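March, third entry. Started 7.15, hut heater off, notes written in gloves until nine.

Carried on with the deadwood samples from the Gonley compartments. Left over from last time: the two beech logs with bracket fungus, the spruce stump slices, and a bag of bark that has been labelled twice, differently. I have gone with the second label on the grounds that the handwriting is worse and therefore mine.

**Emergence boxes.** Lids on all 20. Box 15 has a gap at the hinge and anything under 2 mm can stroll out at its leisure. Taped it. Whatever was in there has had a fortnight's head start, so box 15 comes out of the small beetle totals and stays in for the large ones. Bořivoj Sokol thinks it should come out of both. His point is that a gap nobody noticed is a gap nobody measured, and I only know it's under 2 mm because I measured it this morning, after leaning on it. Fair. Marked it "15, disputed" in the sheet and we can argue when the counts are in.

Running total for beetles pinned or in tubes is 2,488. That includes the Surnbridge lot, which came in sharing one jar, legs everywhere. I've had a go at sorting them by plot from the collecting slips but the ink has run on three. Those three go down as "Surnbridge, plot unknown" and we stop pretending.

**Moisture.** Weighed the spruce slices before the oven. The scale drifts when the door is open, so door shut, and then of course people knock. Slices from the shaded side of the stump are heavier as usual. Oven on at 12, out tomorrow. Please do not put lunch in it again. I am not naming anyone but the tray smelt of cheese and the weights from that batch are going in the bin.
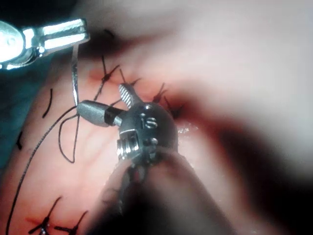 Fungus plates next. Of the ones poured last week, most have gone green, and green is not what we ordered. I think the hood needs a proper clean, and I also think I wrote that in January. Re-pouring a fresh set with the old agar, as the new tub sets like soup. If the fresh set goes green too then it's the hood, and if it doesn't then it was me, and I would like it to be the hood.

Took the bracket fungus off the larger beech log for drying. Came away with a good inch of rotten wood attached, and in the rotten wood a larva, fat, cream coloured, very annoyed. Put it back with its bit of wood in a spare tub with air holes. Not attempting a name until it's an adult. Bořivoj has attempted a name. I've written it on a slip and sealed the slip in an envelope so he can't change it later.

**The felling plan.** The revised map for the Skaritz side arrived, and the buffer round the old beech stand has shrunk again. On paper it still goes round the stand. On the ground the new line runs down the east bank of the stream, so five of our marked trees are now outside it, including the hollow one with the good rot in it. The covering note calls this a "minor adjustment". I've drawn both lines on one sheet in different colours and pinned it above the sink, where everybody will have to look at it while doing the washing up.

For the reply we need:

- trap catches for those five trees, pulled out separately
- girth and cavity height, which are in the yellow book, which is in Bořivoj's car
- the bat survey page, if the people who did it will let us quote it
- photos of the tags, readable ones this time

I'd like to send figures and keep adjectives to a minimum. My first draft had the word "vandalism" in it twice. Second draft has it once. Will look again after tea.

Access: the Hägglund is booked for the upper track if the snow holds, otherwise it's boots. Last time it took four of us and the traps up in one go, heater roaring, and I couldn't hear properly until supper. Still better than the sledge. If anyone moves the trap funnels from the back shelf before then, please tell me where, in writing, and not "you know, over there".

Left to do: re-label bark bag, refill the preservative (down to the last bottle), find the fine forceps, chase the yellow book.

16.40. Forceps found. In my coat.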